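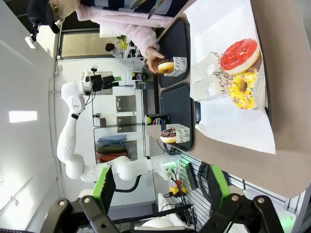
Flurmont 回复：看完你们附上来的东西，我们这边第一反应是先别动模型。离线分数好看、上了机器就总慢半拍，这种症状我们去年也遇到过，最后查出来跟网络结构一点关系都没有，问题出在腕部相机的时间戳上。麻烦先确认一下，你们做对齐的时候，用的是曝光时刻，还是图像到达主机的时刻？如果说不清楚，大概率就是后者。

工单标题：Bedoya 装盘任务，离线评估与实机结果对不上
提交方：Wurkbridge 操作学习小组
涉及组件：Lirkuvero 数据对齐模块、回放评估脚本
状态：已解决，保留观察

谢谢 Flurmont 的朋友这么快就回过来，我们提单的时候其实已经有点灰心了，看到有人遇到过一样的情况，心里一下子踏实不少。下面我把前因后果重新写一遍，前面那份描述写得太急，有些地方自己回头看都看不明白。写得会比较啰嗦，请多包涵，也算给后来搜到这张单子的人留个底。

一、背景

Bedoya 是我们组用来比较不同训练方法的一套桌面任务，这次出问题的是其中的甜甜圈装盘。桌上并排放两个黑色托盘，托盘上有小白盒，机械臂要把甜甜圈放到盒子上，旁边可能还有一罐饮料要避开。任务里有一个环节是人和机器共用桌面：人会伸手到托盘上方拿甜甜圈，机械臂这时应当减速让开，等手离开以后再继续。我们要研究的就是这个“让开”能不能只靠腕部视角学出来，不另外接检测器，也不写手工规则。

方法本身不复杂。策略网络吃腕部图像和关节状态，输出一小段未来动作。我们在损失里加了一项，让网络同时预测接下来一小段时间里托盘上方会不会被手占住，这一项只在训练时用，部署时那个预测头就摘掉了。直觉上讲，网络要是能提前看出来手要伸过来，动作里自然会带上让位的倾向。离线看确实如此，加了这一项以后，动作误差在有手出现的片段里降得很明显，大家当时都挺高兴的，还在组会上多讲了好一会儿。

二、症状

上机以后就不是那么回事了。机械臂会让，但是让得晚。手已经停在盒子上方了，它还在往前送一小截，然后才猛地收住。安全限速一直开着，所以没有碰到人，可看着实在别扭，跟离线曲线给人的印象差得太远。

更让人糊涂的是，没有手出现的片段，实机和离线基本一致，抓取也稳。所以我们一开始很自然地怀疑新加的那一项，觉得是不是预测头摘掉以后特征就散了。

三、我们先走过的弯路

这一段本来不想写，后来想想还是写上吧，省得别人再走一遍。

先是把预测头留在部署版本里重跑，没有区别，照样晚。接着调了那一项的权重，调大以后机械臂变得特别胆小，远处有点动静就停；调小以后又跟没有加差不多，但无论大小，“晚”的那一下始终在。现在回想，这已经是很明白的提示了，权重换来换去，延迟纹丝不动，说明根子在别处。可惜我们当时盯着损失曲线看得太久，眼睛都看花了，谁也没往采集那一层想。

然后又怀疑遮挡。夹爪的两根手指在腕部画面里占了不小的一块，指面上垫的绿色软垫又特别亮，有同事担心网络把注意力都放在那块绿色上。我们做了遮挡实验，把手指所在的区域整块抹掉再训练，结果抓取变差了，让位的时机还是老样子。这个实验倒也没白做，至少知道网络确实在用手指和物体的相对位置。

还有一个小插曲，腕部相机装的方向跟桌面差了近九十度，有人提出是不是旋转增强没有写对。查了，增强的代码没有问题，图像和动作用的坐标变换也一致。顺带一提，我们后来把图像转正再训练过一版，差别小得可以忽略，有同样顾虑的朋友可以少花一个下午。

四、按 Flurmont 的建议排查

周三下午收到回复，我们当晚就去翻了 Lirkuvero 的配置。对齐模块里有一个选项，决定每一帧图像跟哪一条关节记录配成一对，默认取的是图像到达主机的时间。关节状态走的是另外一条路，几乎没有延迟。也就是说，训练集里每一帧图像，配的都是稍后一点的关节状态和动作。

为了量出到底差多少，我们按 Flurmont 教的土办法做：让机械臂带着腕部相机来回摆动，从图像里估计画面运动的速度，再跟关节速度做互相关，找峰值的位置。这个办法很好用，不需要额外的硬件，只要画面里有足够的纹理。桌上摆满东西的时候峰值很尖，换成一块素净的桌布反而看不清楚。

量出来，采集时图像比关节状态晚 125 毫秒。我们换了几种摆动速度，结果都一致，就放心了。

单看这个数，似乎还不至于让人看出“慢半拍”来。可是部署那边的情况又不一样：实机上用的是另外一套取图程序，缓冲区更短，图像到得更快，训练时学到的那个错位在部署时就不成立了。再加上我们的策略一次输出一小段动作，新的一段要等旧的执行到一半才接上，时间上的偏差就被放大了。离线评估跟训练用的是同一份对齐结果，错位在里面自己跟自己抵消，当然什么都看不出来。

至于为什么没有手的片段不受影响，我们的理解是，那时候桌面是静止的，图像早一点晚一点，看到的东西差不多，网络靠关节状态就能补回来。手一伸进来，场景里有了不受机械臂控制的运动，错位才真正露出来。这个解释还需要更多实验来支持，先这么记着。

Flurmont 回复：同意你们的解释，我们那次也是只有动态场景才出问题。提醒一句，重新对齐以后请不要接着旧权重微调，从头训一遍。我们图省事微调过，结果旧的时间关系很顽固，折腾了好几天才死心。另外你们的“有手”片段是怎么切出来的？如果切分也是按到达时间做的，标签恐怕也要一起挪。

五、重新处理数据

这个提醒来得太及时了，我们的标签还真是按到达时间切的。人工标注时看的是回放画面，标完以后写回关节时间轴，写回这一步用的还是原来的错位关系。于是我们把图像、标签、动作三样东西全部重新对了一遍。

这一批示教总共是 124 段。重新对齐以后，有 14 段被剔除了，原因是这些片段里图像有连续丢帧，按曝光时刻重建时间轴以后中间出现了空洞，插值补出来的动作看着就不自然。以前用到达时间对齐，这些空洞被悄悄抹平了，所以一直没有人发现。留下来的 110 段从头训练，网络结构、权重、学习率都没有改动。

这里要多说一句，免得大家误会。剔除数据和修正对齐是两件事，要是混在一起报，就分不清是哪一件起了作用。所以我们另外训了一个对照版本，同样只用留下来的那些片段，但是保留旧的对齐方式。对照版本上机以后，还是慢。这样才敢说，改善主要来自时间轴。

六、结果

新版本上机的表现跟离线终于对得上了。手伸到托盘上方时，机械臂会提前放慢，停在离盒子稍远的地方，手收走以后再接着放，那个猛收一下的动作基本看不到了。抓取本身跟以前一样稳，没有因为让位变好而牺牲什么。

比较有意思的是，修好对齐之后再做一次损失项的消融，新加的那一项带来的好处比原来离线曲线上显示的要小。以前那份漂亮的提升里，有一部分大概是网络借着错位“偷看”到的：图像配着稍后的动作，关节状态里已经透露了机械臂接下来要往哪里走，预测让位自然容易得多。这个发现对我们来说有点扫兴，不过论文草稿里的那张图已经撤下来了，换成重新跑的版本，正文相应的说法也收敛了一些。方法还是有用的，有手的片段里仍然比不加要好，只是没有当初以为的那么神。

也有没解决的。手从画面边缘很快地掠过、并不打算拿东西的时候，机械臂仍然会停一下，看起来有点多疑。这个我们认为属于方法本身的局限，跟这张单子没有关系，会另外开单。

七、给 Lirkuvero 维护方的请求

我们知道默认取到达时间有它的道理，有些相机根本拿不到曝光时刻，总得有个能跑起来的选项。只是希望能在导出数据集的时候，把当时用的是哪一种时间写进元数据里，评估脚本读到训练和部署不一致时打一行警告就好，不用拦住。我们自己先写了一个小补丁，逻辑很简单，如果需要可以一并提交过去。

另外，回放评估脚本能不能加一个故意错开时间的选项？让图像相对动作前后挪动几档，看分数怎么变。我们手工做过，对齐正确的数据，挪动以后分数会往下掉；错位的数据，挪到某一档反而会升上去。一眼就能看出问题，比我们这样翻来覆去找了这么久强多了。

Flurmont 回复：错开时间这个检查很赞同，我们那边是手动跑的，脚本写得很难看，不过能用，整理一下发给你们。互相关那一步如果峰值不稳，可以把夹爪手指那块区域先遮掉再算，手指跟着相机一起动，在画面里不动，会把运动估计往零的方向拉。

收到，这个我们确实没有想到，回头试过，遮掉以后峰值果然更干净了，延迟的数值没有变。再次谢谢，真的帮了大忙。要是你们哪天也跑 Bedoya 的装盘任务，很想看看换一套机器以后，那个“偷看”的现象还在不在。

单子先改成已解决，观察期到十月底。期间如果换相机驱动或者换取图程序，请值班的同事重新量一次延迟，把数填在这张单子后面，旧的数不要删。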